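3.2 Sorting and putting away in the bedroom

The bedroom visits followed the kitchen visits in the same homes, and the same interview guide was used for both. Participants were asked to carry on with whatever tidying they would normally do and to talk as they went. Visits began in April and the last one took place on Monday, July 3, 2023. Of the 37 households in the Skenbridge group, most had at least one child under eight, and in those homes the bedroom was where the toys turned up. The Rustside households were older on the whole and had fewer toys, but they used their beds in much the same way.

We had expected the floor to be the main place for sorting. Earlier work on household clutter treats the floor as the default surface, and our own coding sheet, written before the first visit, had a separate column for it. The column was seldom used. Participants put things on the bed. They said it saved bending, that they could see everything at once, and that it forced them to finish before night. One Rustside participant described her bed as "the only big table we've got" and said she would not know where else to fold a tablecloth.

The order of work mattered more than we had allowed for. In homes where the bed was made first, the fitted sheet became a clear surface and small things were easy to find against it. In homes where the bed was left until last, toys and socks went into the folds of the doona and had to be looked for twice. Several participants had worked this out for themselves and stripped the top layers back to the fitted sheet before starting. Figure 4 shows a bed at this stage, with the soft toys beside the basket.
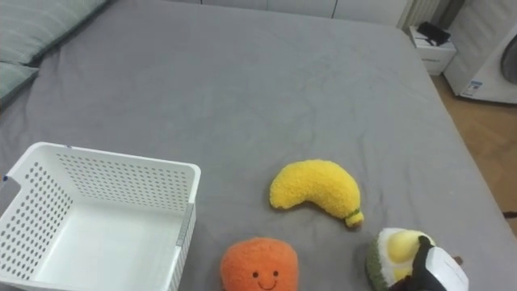 Vol. 12, No. 2, p. 118

Figure 4. Plain fitted sheet used as a sorting surface, with an empty white plastic basket, a plush banana and a plush orange with a stitched face.

Containers were of three main kinds: open plastic baskets, fabric cubes and cardboard boxes kept from deliveries. Open baskets were the ones participants carried from room to room. They were light and could be set down on a mattress without much risk of marking the sheet, and the contents could be checked from above. Fabric cubes tended to stay on a shelf and sag when lifted by one side. Boxes were used for things on their way out of the house – outgrown clothes, books for the school fair – and were often still in the hallway at the second visit.

Soft toys gave participants more trouble than any other class of object. Hard toys had sets and lids. Blocks went with blocks. A soft toy could belong to the bed, the basket, the toy shelf or the pretend kitchen, and the answer changed with who was asked. Plush food was the clearest case. Adults tended to group it with play food, next to the plastic plates. Children who gave an opinion grouped it with the other soft toys, above all where the item had a face. We coded these disagreements as "category disputes" and logged them whether or not they were settled during the visit.

Disputes were usually closed by the adult and reopened later by the child. Mwanahawa Kimaro, who coded the Skenbridge recordings, noted that adults rarely explained the rule they were using, and that when asked for it they often gave a different rule from the one they had just applied. A parent who said "everything soft goes in the basket" might then leave one toy on the pillow. We do not read this as carelessness. The stated rule covered most items and the exceptions were known to everyone in the house.

Across both groups the coded log holds 3438 put-away events, of which 300 were category disputes. Events were counted once per item, so a toy moved from bed to basket and back again in a single visit appears once, with a note. The Tawhiri coding scheme (see Appendix B) allows for repeat moves, and a reader wishing to compare our figures with studies using the full scheme should keep this in mind.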